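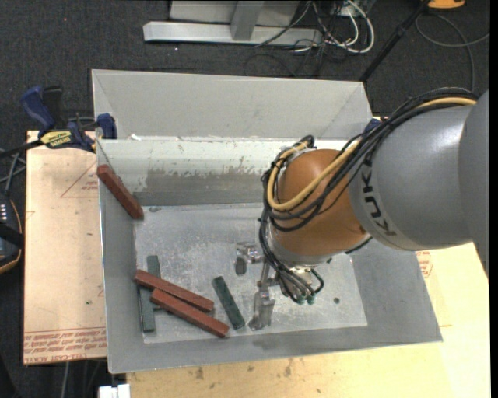
Bin Night Is Back (and So Are the Blocks)

If you've walked past the robotics room after 6 lately and heard somebody yell "wall! wall! wall!", that was probably me. Hi! I'm writing the club update this month, and I'm going to spend most of it on bin picking, so if you only read these for the pizza schedule you can skip to the end.

The job sounds easy. There are red blocks and green blocks dumped in a big metal bin, and the KUKA arm has to go in, get hold of one, lift it out, and set it on the pile for its color. Then do it again until the bin is empty. A four-year-old could do it, and I know this because my nephew did it at the open house and was very smug about it.

The arm has a harder time. A block sitting by itself in the open is fine, we've had that working since September. But blocks don't land in the open very much when you tip them in. They lean on the sloping sides, or they end up crossed on top of each other, and then our code picks the one underneath and tries to pull it out like a tablecloth. We've had some loud evenings.

Fletcher Doolan rewrote the part that decides which block to go for first. The old version went for whatever was closest to the middle. His looks for the block with nothing lying across it, and it is so much better, you guys. Out of 100 picks on the old code we got 60. With Fletcher's version we got 80, same bin, same blocks, same person tipping them in (me, I have a technique now). He's already grumpy about the other 20.

Most of those misses are the leaners. When a block is propped against the wall, the fingers have to come in at a tilt, and if the tilt is off even a little you get metal on metal and everyone winces. Esko Lehtinen has been working on this one with a protractor and a lot of scrap paper. His idea is to stop trying to grab a leaner in place and give it a nudge first so it falls flat, then pick it up like a normal block. I was against this! I thought it was cheating. I've now seen it work a few times and I'm coming around.

The other headache is shine. The bin floor is bare metal and it throws the overhead lights right back at you, so the vision side keeps finding blocks that don't exist. For a while there was a spot on the right side where the arm would go down very confidently and pick up air. Turning off the row of lights by the windows helped. If you come in and it's dim in there, please leave the switches alone, we're not napping.

A few housekeeping things while I have you. The clamps holding the bin stay on. I know they look handy and I know somebody needed one for the bridge project, but if the bin shifts even half an inch we have to redo the whole calibration, and that's an entire evening gone. Also, log your runs. We're at 193 in the notebook and I'm positive we've done more than that.

The Drundville meet is coming up, and Rutherford is bringing a team again. Last year they beat us on time and were extremely nice about it, so naturally I want to win very badly. We'll do full practice rounds from now until then, starting at 6:30. New people are welcome, and you don't need to know any programming to tip blocks into a bin and write down what happened. That's how I started.

Pizza is at 8, and Esko is ordering, so tell him about allergies before he leaves and not after.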